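The Long Count in Teramness

When the borough of Teramness abolished its ward primaries and moved to a single ranked ballot, the change was presented as a matter of housekeeping. Two years on, it has altered who stands for the council, how they campaign and how long the town must wait for a result.

Under the former arrangement, the two established groups chose their candidates at closed meetings. In Trenance, the largest ward, the last such meeting drew 90 members, and the person they selected went on to win the seat with little opposition. Residents who belonged to neither group had no part in the decision that mattered most.

The ranked ballot removed that first stage. Any resident with enough signatures may now stand, and voters place the candidates in order of preference. If no one secures a majority, the lowest-placed candidate is eliminated and those ballots pass to the next choice marked on them.
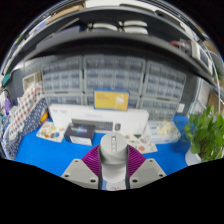 Critics of the system have concentrated on the count. In Barros, a ward of terraced streets and small farms, the final result came after 6 rounds of transfers, and the winning margin was 327 votes. The candidate who had led on first preferences finished second. His supporters accepted the outcome, but several asked in writing how a lead could disappear overnight, and the borough's reply ran to four pages of tables that few of them found helpful.

Wellington Furtado, the returning officer, concedes that the explanation should have been better. “The arithmetic was sound,” he says. “We published it in a form that only we could read.” His office has since agreed to release each round separately, with a plain statement of who was eliminated and where the votes went.

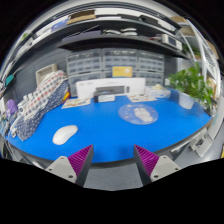
The borough's next difficulty concerns access to those figures. Results are to be posted on a public website, built under contract by Zustport, and older residents have told the council that they do not intend to follow an election by computer. A white mouse on a blue table is a familiar enough sight in most public offices, but for a voter who has never cared to use one it offers little reassurance. Printed sheets will therefore be displayed at the town hall and in both libraries as each round closes – a concession that was resisted at first on grounds of cost.

Whether the reform has produced better councillors is harder to establish. More independents have stood, and campaign leaflets now ask for second preferences as well as first. Attendance at council meetings has not changed. A review is due to open in February, and written submissions from residents will be accepted until noon on its closing day.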